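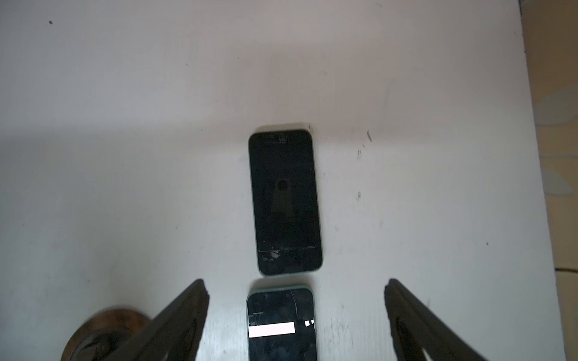

Fig. 1. Two smartphones on a white tabletop.

Unit 14: Reading a police incident report
Notes for the McKinnon seminar, R. Paulík

Last unit we took the first press release at its word. This time we don't.

The case is the Trargate depot break-in (reading packet, item 2). The first release says officers "responded promptly to reports of a disturbance." Look at what is missing. Who called? What did the caller say? When did the call come in, and when did a car get there? "Promptly" is a grade the department gave itself. The dispatch log in the packet puts 23 minutes between the call and the first unit on scene. Maybe that was reasonable on a busy night in December. The release gives you no way to judge.

Next, the word "disturbance." It covers shouting, a broken window, and a man swinging a pipe. When you see it, write down what you would need to know before you picked a stronger or weaker word. Be just as hard on "known to police," which can mean a conviction or can mean he once reported a stolen bike.

Witnesses. The Plerkard Street statements agree closely, and students tend to like that. I don't, much. Three of the four witnesses stood talking together before anyone interviewed them. Udell (chapter 2) treats matching statements as strong support. Read him, but check whether his witnesses were kept apart. He doesn't say.

Damage figures. The $50,000 estimate came from the depot's owner on the morning after. It got repeated in every later story with no source attached. The repair invoice is not in the packet and I have not been able to get it.

For next time: mark up the second release. Underline each claim, and in the margin write who could have known it and how. One page, typed. "The police said so" is a source, so name the officer if the release does. Mostly it won't.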